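Foam letters on black cloth, or how my October is going

10/19/20

I have wanted a proper letter backdrop for years, and this month I finally stopped talking about it and got out the black fabric! The idea came from the bath letters my kids used to stick all over the tiles (you know the ones, chunky foam, every color of candy). I found a bag of them in the hall closet, bought another bag to fill in the missing vowels, and now I own almost 200 foam letters and am completely happy about it.

The cloth is plain black cotton, 5 yards of it. I tried white first and hated it. The yellows just faded away and the pale ones looked tired. On black, everything jumps. I also learned that I do not have the patience for ironing that much cotton, so I've decided I like the folds. They catch the light a little and make it feel like a theater curtain.

Most of my evenings have gone into moving letters an inch to the left and then back again. I started out with straight rows and it looked like an eye chart, so I switched to a curve, with each letter tipping a bit its own way. So much better! The big yellow M is my favorite of the whole bag, and I'm very fond of the purple I with its little feet.

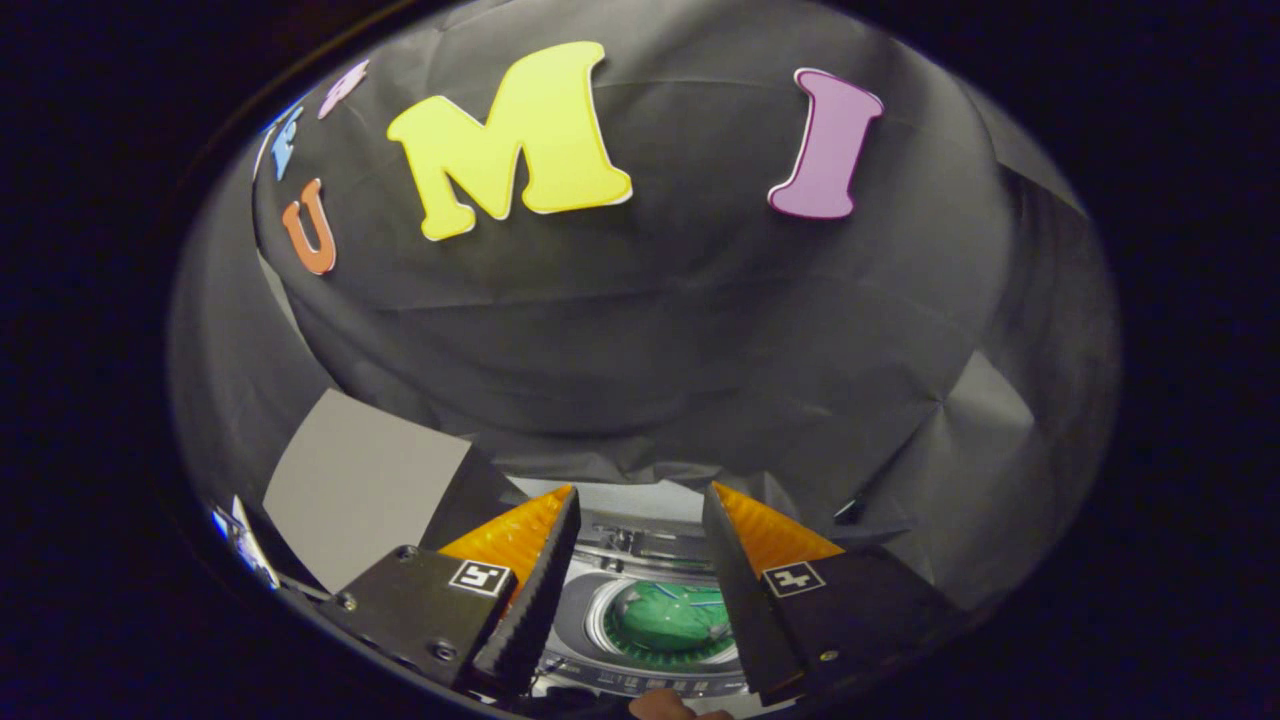 Kiran Shukla wrote to me that double-sided tape leaves fuzz on foam and that plain sewing pins go in and come out without a mark, as long as you push them in at a slant. I went straight out and bought a box of 500, so thank you, Kiran, I'm set for life.

Next up is sorting. At the moment the spare letters live in a mixing bowl, and finding a second E takes me a good 10 minutes of digging. I'm thinking of muffin tins, one cup per letter, with the rare ones (Q, X, Z) sharing. Beatrice Kirui swears by sorting by color and leaving the alphabet out of it. I may try her way first, if only to see all the oranges together.

If you have a bag of these at the back of a closet, go and get it out!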